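Mallura lança guia gratuito para quem quer conhecer a rua antes de alugar ou comprar casa

2026-02-13

Vou começar por uma confissão: já escolhi uma casa pela cozinha. Adorei a bancada, adorei a luz da manhã, assinei tudo numa tarde e só depois reparei que não havia uma única sombra entre a porta e a paragem do autocarro. Foi um verão comprido! Quando a equipa da Mallura me perguntou que publicação gostaria de ver nascer este ano, a resposta saiu-me logo: um guia sobre a rua, essa parte da casa que ninguém mete no anúncio.

E cá está ele. Chama-se "Da Porta para Fora", tem 50 páginas, é gratuito e fica disponível a partir de hoje na nossa página e nos balcões da Gremard, que tratou da impressão e da distribuição. A primeira tiragem é de 2.000 exemplares (se voarem, fazemos mais, prometo).

Para o preparar, lemos as respostas de 531 leitores da nossa newsletter a uma pergunta muito simples: o que gostava de ter sabido sobre a sua rua antes de se mudar? Apareceu de tudo, desde o camião do lixo até ao vizinho que ensaia trompete, mas o assunto a que as pessoas voltavam sempre era o das árvores. Uma rua residencial com copas grandes, daquelas que deixam o asfalto às manchas de sombra e sol, vive-se de outra maneira. Anda-se mais a pé, fica-se à conversa junto ao passeio.

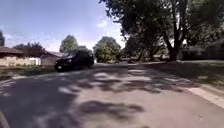

Claro que nem tudo são folhas verdes, e o guia fala disso sem rodeios. Há raízes que levantam o pavimento, há relvados que amarelecem à primeira semana seca e dão um trabalhão a quem os quer bonitos, há curvas suaves que parecem inofensivas até ao dia em que se tenta sair de marcha-atrás da garagem. Dedicámos um capítulo inteiro às casas térreas, que têm muitos fãs entre os nossos leitores (eu incluída!), com conselhos sobre beirais, telhados de pouca inclinação e a melhor orientação para o portão da garagem. Se apanha sol em cheio, convém saber que tinta escolher.

A Suker contribuiu com as páginas sobre lancis, drenagem e estacionamento, e confesso que nunca pensei entusiasmar-me tanto com lancis. A Kováčik assina as ilustrações, todas feitas à mão, e há uma dupla página com silhuetas de copas que já imprimi e pendurei por cima da secretária.

No fim incluímos uma folha destacável para levar nas visitas. Passe na rua de manhã e outra vez ao fim da tarde, veja onde cai a sombra, ande 200 metros para cada lado, escute. Escreva o que lhe vier à cabeça, mesmo que pareça um disparate.

Durante o mês de fevereiro, quem quiser pode enviar-nos a folha preenchida sobre a sua própria rua. Vamos publicar uma seleção na newsletter e usar as melhores ideias na segunda edição.

Os pedidos de exemplares para bibliotecas, escolas e juntas de freguesia podem ser feitos através do formulário de contacto da Mallura. Para entrevistas ou imagens das páginas interiores, basta usar o mesmo formulário e escolher a opção "Imprensa".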